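Fresh Produce for Tristham Kitchens: Progress Report

Submitted to the Munance Fund, 10 Jul 2024
Prepared by Zineb Bennani, project lead

Summary of the period

The project buys vegetables from small growers near Tristham and delivers them to community kitchens that used to rely mostly on canned goods. Deliveries now reach 11 kitchens. The Zillstead route started on schedule. The Chisholm route started late because the van needed a new cooling unit, and the kitchens there got dry goods from our store until it was back on the road.

Growers and supply

Dale Fehr has handled the contracts with growers again. We have signed agreements with 28 growers, most of them with a few acres or less. Greens and radishes came in well. Peas were poor after the wet spring, and two growers asked to swap their pea orders for summer squash. We agreed to this and the price per box stayed the same.

Sweet corn is expected to be the main crop for the next part of the season. Kitchens have asked for it more than anything else on the list, partly because it needs very little prep. Storage is the weak point. Corn loses its sweetness quickly once picked, so we have moved the pickup from afternoon to early morning and will deliver the same day.

Kitchens and training

Nia Bowen ran cooking sessions for kitchen staff at Zillstead and Tristham. They covered washing and storing greens, planning a menu around what arrives, and using up leftovers safely. Attendance was good at Tristham and thin at Zillstead, where the session clashed with lunch service. She will repeat it there in the evening.

Kitchens returned their feedback forms late. Keegan Fraser has shortened the form to one page and now collects it when he drops off the boxes.

Spending

Spending is within budget except for the van. The repair cost $2000, which we covered from the equipment line. Colton McIntyre has sent the invoice separately. We are not asking for more money at this stage – but we would like permission to move what is left in the printing line over to fuel.

Next steps

Corn deliveries begin as soon as the first fields are ready. Growers will be asked for their fall planting lists so that kitchens can plan ahead.

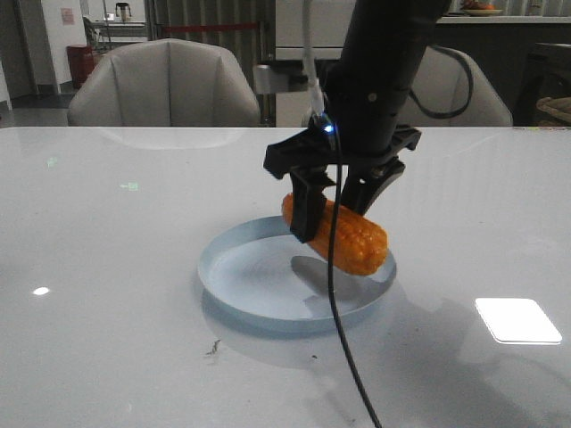 We also plan to price a second cooler for the Chisholm route and will send quotes before the next report, due in October.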